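Sorting small goods at Flultgate: the bins take the beating

The Murkel depot at Flultgate handles loose household goods: brushes, sponges, small plastic items, parts sold without a box. The floor supervisor there has worked with open gray bins for 6 years and has firm views on them. "A shelf wants everything the same size," she said. "Our stock never is. A bin doesn't care."

Bins are used in pairs, one behind the other and touching. Unsorted goods go in one, checked goods in the other. "If you leave a gap between them, something falls in it," she said.
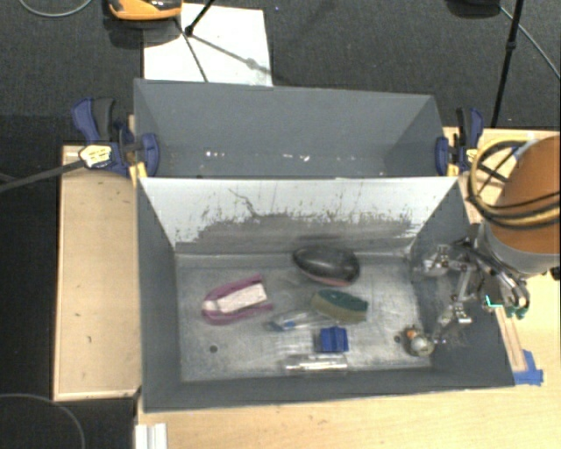

By the Obi trade desk | June 2021

Wear is the main running cost. The supervisor pointed to the inner walls, where dark scuffing builds up in a band along the lower part and the upper part stays pale. "The load sits low and slides, so the marks are low," she said. Scratches on the floor of a bin are ignored. Chips are checked with a fingertip, and any edge that could cut film packaging is sanded down.

The depot keeps 900 bins in rotation. Replacement is decided by condition, with no fixed service life. "I've had one fail in a month and others go on for years."

Mixed contents are normal. A scrubbing sponge or brush may lie next to a clear cylinder, a blue block and something glossy and black. Clear plastic causes the most missed picks, she said, especially against a scratched gray floor. Her rule is to take the clear pieces out first and the bright colors last.

She has tested liners from Lusport and does not plan to order more. "They bunch up in the corners. Then you're lifting the liner to find what went under it."

Bins are emptied and wiped at the end of each shift. A deeper lot with thicker walls is due in July, to be tried at 2 stations before any wider change.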